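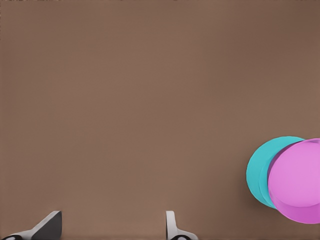
A gripper built at home is usually finished twice. It is built once in the simulator, where a mistake costs a few keystrokes, and again on the bench, where the same mistake costs a servo horn or an evening of reprinting. Chapter 3 covers the first of these builds and the point at which it hands over to the second. The arm is the Ritska, assembled in the previous chapter, and the hand is the Lencho two-finger gripper. A rendered view of the hand over a plain work surface is enough to begin with. The fingers are open with nothing between them, and the two round pieces to be handled, one teal and one pink, lie well off to the right and overlap. Before any closing motion can be tested, the hand has to be moved so that the target falls inside the gap. Most of the work in this chapter concerns that move.

The build follows the one made at the Jarkcombe shared workshop by Lina Salameh and Khalil Geagea. Salameh drew the fingers and the mounting plate. Geagea wrote the scene files for Metilus, the simulator used throughout this book. Readers with a different arm can follow the procedure if they replace the link lengths in Table 3.1 with their own and leave the finger geometry alone until Section 3.4.

By the end of the chapter the reader should be able to load the gripper model into Metilus, set the open and closed limits of the fingers, place a target on the table, and compare the simulated motion with the motion of the finished hand.

3.1 What the model has to contain

A simulated gripper needs far less detail than a printed one. Screw heads, cable clips and the label on the servo have no effect on whether a finger clears the rim of a bowl. Four things do have an effect: the shape of the fingertip, the distance between the tips when open, the position of the camera relative to the hand, and the height of the hand above the table.

The shape of the fingertip is taken directly from the drawing file. Export it at low resolution. A mesh of 600 triangles per finger is sufficient for contact, and a finer mesh slows the solver without changing the result. Check the exported file for flipped faces before loading it. A finger with one flipped face will look correct from the front and let objects pass through it from the side.

The opening between the tips is set in the joint limits and not in the mesh. Beginners often move the mesh apart by hand until it looks right, which leaves the joint reading zero when the fingers are open. The error stays hidden until the same command is sent to the real servo.
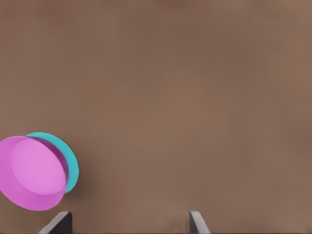

Camera position is the value most often entered wrongly. In Metilus it is given as an offset from the wrist plate, in the wrist's own axes, with forward as the first number. If the axes are confused, the fingers appear along the wrong border of the view or do not appear at all. A correctly placed camera keeps both fingertips in view when the hand is open. Losing one tip at full opening means that the camera is too close to the plate or tilted too far forward. Correct the distance first and the tilt second, and write down both values each time they are changed.

The height of the hand is measured from the table surface to the lowest point of the fingertips. Measure it with the fingers open. On the Lencho the tips swing down slightly as they close, and a height measured with the fingers shut will leave a gap at the start of the motion.

3.2 The work surface

Use a flat surface of one color, without grain or pattern. A patterned table makes a pleasant picture but complicates the color thresholds that are set in Section 3.5. The table in the sample scene is matte and brown. A gloss finish would put highlights on the surface that move when the arm moves, and these can be mistaken for the edge of an object.

The simulated table should match the size of the real bench only within the reach of the arm. Set its height to that of the bench top, measured at the arm's base. Shop benches are seldom level. At Jarkcombe the base was shimmed at one corner, and the shim thickness was then added to the base height in the scene file.

Lighting should be soft. A single hard lamp in the scene produces sharp shadows, and a sharp shadow next to a round object changes its apparent outline.

3.3 Choosing a first target

Round, shallow objects are a good first choice for a two-finger hand. Their outline is much the same from every direction, and the wrist does not have to be turned to match them. Their drawback is width. A bowl or dish may be wider than the gripper can open, and in that case the hand has to take hold of the rim, with one finger outside the wall and the other inside. The rim grasp calls for better control of height than a grasp around the whole object, because the inner finger will strike the floor of the bowl if the hand is lowered too far.

Begin with one object. Add a second only after the first can be reached on every attempt, and place it apart from the first. Overlapping objects are left for Chapter 4, where the order of picking is discussed.

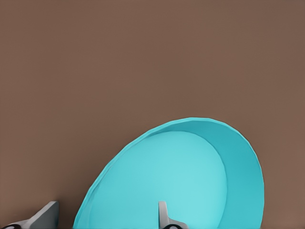

Does the inner finger need to touch the floor of the bowl in a rim grasp?

The inner finger should stop short of the floor. Contact with the floor pushes the bowl against the table and loads the wrist, and on a light printed arm this is enough to bend the finger mount. Leave a clearance at least equal to the thickness of the fingertip, and increase it if the bench is uneven.

Before starting Section 3.4, record the following in the build log. The same entries will be needed when the printed hand is mounted.

Open limit of the fingers, in servo counts. The sample build uses 617.
Closed limit of the fingers, in servo counts. The sample build uses 300.
Camera offset and tilt.
Height of the fingertips above the table, fingers open.
Name and version of the mesh file for each finger.

The two servo limits belong to the sample build and must not be copied to another hand. Section 3.4 gives the method for finding them with the horn detached, starting from the middle of the travel and moving outward in small steps.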